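Parveen Gazi Would Like Her Plaque, Please

Parveen Gazi has been not winning things for a long time, and she has gotten very good at it. She knows which face to make. She knows to eat before the ceremony. She knows that if the camera operator crouches in front of somebody else's table during the commercial break, she can go ahead and take off her shoes.

"The crouch tells you everything," she says over a bowl of soup she has sent back once already. "I saw him go past me in December and I thought, well, there goes my speech. It was a decent speech, too. It had a bit about my mother."

The film she wasn't thanked for is "Flistus," a slow, funny drama about two sisters who inherit a ferry with no river to put it on. It opened in 2 theaters and crept up to 101 before it came back down again. Critics liked it. Her aunt liked it with reservations. Gazi plays the older sister, Dratus, and spends most of the running time in a raincoat.

"People come up to me and say, 'You were so brave to look like that,'" she says. "I looked like me. In a raincoat."

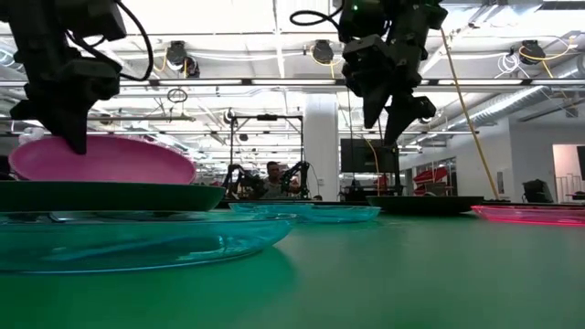

The part she almost turned down

Gazi read the script on a train and hated it until page 60. The director, who goes only by Furukawa and answers emails in a single word, had sent it with a note that said "Ferry." She wrote back a long, thoughtful message about motivation. The reply was "Yes."

"I still don't know which part he was saying yes to," she says. "I'd asked him four different things. One of them was whether there'd be parking."

There was no parking. There was a field, a rented boat and a crew that spent the first week digging the boat out of the field after it rained. Gazi learned to weld for a scene that was later cut, and she brings this up three times before the bread arrives. She still owns the mask.

Her costar got the nomination. Gazi says she was thrilled for her, and then says it again a little louder. They share an agent and a birthday, and they text most days.

"I sent flowers. Big ones. You couldn't see over them. I may have wanted it to be hard for her to sit at her own kitchen table for a while."

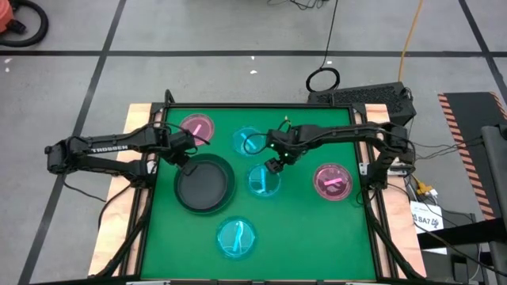 What comes next

She is now rehearsing "Rorov," a stage play with a cast of three and a theater that seats 190, not counting the seat behind the pillar. It runs a little under two hours, and she never leaves the stage. She took the job before anyone told her that last part.

"I asked when I could get a drink of water and the stage manager laughed. Kindly! But she laughed."

Theater was where she started. In 2000 she was the back half of a horse in a touring musical, and the local paper called the horse "lively." She had the clipping laminated. She'd show it to me, she says, but it's at her sister's place, and her sister has been weird about giving it back.

Does she care about the awards as little as she claims? Gazi looks at the ceiling for some time.

"No, I want one. I want one very badly. I've cleared a shelf. There's a fern on it for now, but the fern knows the arrangement."

Then the soup comes back, hotter, and she tastes it and decides it was better before. She eats all of it. On the way out a man at the next table stops her to say how much he loved her in the ferry movie, especially the scene where she sings.

That was the costar. Gazi thanks him and signs his napkin with the costar's name.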